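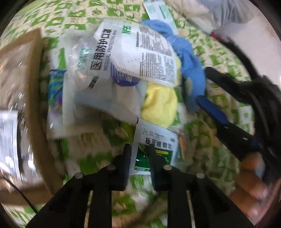 Section 4. Sorting and Packing the Home Health Pouch

Before anything goes into your Wondden pouch, it all comes out onto the table, and we do mean all of it. Clear the kitchen or dining table, leave the cloth on if you like (a soft surface keeps small things from skating off onto the floor), and set out every packet, box, tube and strip you have been keeping in drawers, coat pockets and that one bag behind the bathroom door. Lay them printed side up so you can read them. A large pack such as the N95 medical protective mask can go toward the back of the table, with smaller things like the 板蓝根颗粒 sachet in front of it, where they won't get lost underneath. Please don't worry if it looks like a terrible muddle at this stage. Everybody's does, and you'll be surprised how quickly it thins out once you start.

Set aside an unhurried hour for your first sort. Later ones go much faster. If you share the house with other people, ask them to bring their things to the table too, or you'll be doing it all again on Thursday when somebody remembers the glove compartment.

4.1 What you will need

The Wondden pouch, unzipped and opened flat
The four inner sleeves (clear fronts, colored tabs)
The sheet of blank labels and the card index from the front pocket
A pen that writes on plastic
A small bag for trash and a second bag for medicines going back to the pharmacy
Your reading glasses, if you wear them, because the print on some of these packets is very small indeed

4.2 First sort: keep, return, ask

1. Pick up one item at a time and look for the expiration date. It may be printed in ink, or pressed into the crimped edge of a sachet or the end of a tube, where it shows up best if you tilt it under a lamp.

2. If the date has passed, put the item in the pharmacy bag. Empty boxes and loose leaflets for things you no longer own go in the trash.

3. If the date is good and the packaging is sound, put the item on the left side of the table. This is your "keep" side.

4. If you can't find a date, can't read the label, or can't remember who it was meant for, put it on the right side. This is your "ask" side, and it is perfectly fine for it to be the bigger one.

5. Carry on until the middle of the table is clear. Then stop and have a cup of tea before you go on to the sleeves.

Caution: Do not sort medicines with small children or pets in the room. Sachets look a good deal like candy or drink mix to a three-year-old.

Caution: Never tip loose tablets from different packs into one container, even if they look identical and it would save space.

4.3 Labels in another language

Many of our customers keep remedies that came home in a suitcase or arrived in a parcel from family, and the printing may be in a language that not everyone in the house reads. There is no need to throw these out just for that, but you do need to know what they are. For each one:

1. Ask the person who bought it, or someone who reads the language well, to tell you the name, what it is, and what the directions say.

2. Write the name in English on one of the blank labels, along with the date from the pack. On Chinese packs the year usually comes first, so do check before you copy it down.

3. Stick the label on the back of the packet, taking care not to cover any of the original printing. Your pharmacist will want to see it.

4. Copy the name onto the card index, exactly as it appears on the pack, with the English beside it. If you can't write the characters, ask your reader to do it for you.

Note: Herbal products belong on the card too. Some of them don't mix well with prescription medicines, and your doctor or pharmacist can only check for that if they know about them. If nobody can tell you what a packet is, keep it out of the pouch and take it along to the pharmacy unopened.

4.4 Filling the sleeves

Each sleeve has a tab, and the tabs are there to be useful to you. If our arrangement doesn't suit your household, change it and write the change on the card. (Mitali Barua, who drew the first version of this guide, keeps her own sleeves in a completely different order and gets along very nicely.)

1. Green tab, powders and sachets. Stand them upright with the names facing the clear front. Keep the same kinds together, with the earliest date nearest the front.

2. Blue tab, tablets in their original strips and boxes. If a box is too bulky, you may fold it flat around the strip, but keep the leaflet with it.

3. Red tab, dressings, tape and plasters. Put the ones you reach for most at the top.

4. White tab, masks and gloves. Leave these sealed in their own packaging until they are wanted. Lay them flat and put nothing heavy on top, so that the masks keep their shape.

5. Slide the sleeves onto the center ring in whatever order you expect to need them, and press the ring closed until it clicks.

Note: The pouch holds up to 400 grams of sachets and strips in comfort. You can certainly get more in, but the zipper will complain, and a zipper that has been forced once is never quite so smooth again. Large households may prefer a second pouch.

Caution: Liquids do not go in the pouch. Keep bottles upright on a shelf, with their caps tight.

4.5 Where to keep it

Choose a high, dry cupboard away from the stove and the kettle. The bathroom is where most of us were brought up to keep these things, but steam gets into paper packets and it isn't kind to them. A bedroom closet shelf does very well. Prescription medicines with special storage directions (the refrigerator, for instance) should stay wherever those directions say, with a line on the card to tell people where to look.

Show everyone old enough to need it where the pouch lives. If a grandparent or a sitter looks after the house now and then, show them as well, and let them open it and find something for themselves.

4.6 Keeping it up

1. Every time you take the last of something, cross it off the card.

2. When you buy a replacement, write in the new date before you put it away.

3. Go through the whole pouch twice a year. We suggest March for the first one, when the winter colds are mostly over and you can see what got used.

4. Wipe the sleeves with a barely damp cloth and let them dry fully, standing open, before anything goes back in.

Spare sleeves and label sheets come in packs of 5 and can be ordered with the form at the back of this guide. Section 5 covers the smaller travel pouch and how to move a sleeve across to it for a trip.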